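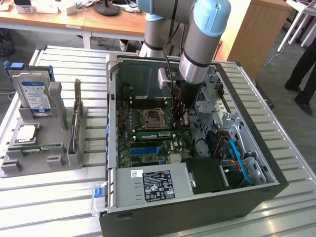

Cómo ecualizar tus auriculares in-ear desde el ordenador

Ecualizar unos in-ear es de lo más divertido que se puede hacer en esta afición, ¡y encima es gratis! Llevo toda la semana jugando con mis Denell y todavía me sorprende cuánto cambia un disco conocido con dos filtros bien puestos.

Antes de empezar

Elige las almohadillas que vayas a usar siempre y comprueba que sellan bien. Si el sello falla, los graves desaparecen y acabarás corrigiendo un problema que está en la oreja. Después desactiva cualquier mejora de sonido del sistema y conecta el DAC (yo uso un Tronska pequeñito, por USB).
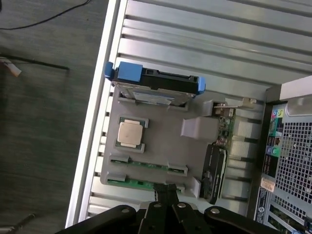 Disco de 2,5 pulgadas en su soporte negro, con cierre azul

Los filtros

1. Abre un ecualizador paramétrico y baja el preamplificador 6 dB, para tener margen y evitar distorsión.
2. Pon una canción que te sepas de memoria, mejor con voz y contrabajo.
3. Crea un filtro de pico en 590 Hz, con Q de 1, y muévelo despacio hacia los lados. En mi caso la voz sonaba acartonada alrededor de 694 Hz.
4. Resta 2 dB en ese punto y escucha la canción entera – sin tocar nada, que cuesta.
5. Repite la operación en agudos si las eses te molestan.

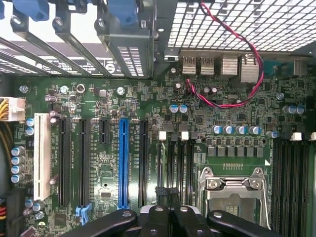 Puertos USB junto a la rejilla metálica blanca

Comparar

Activa y desactiva el perfil al mismo volumen. Mi amiga Mei-kuen Lo me convenció de no pasar de 5 filtros, ¡y qué razón tenía! Guarda cada versión con un nombre claro y vuelve a escucharla al día siguiente, con el oído descansado.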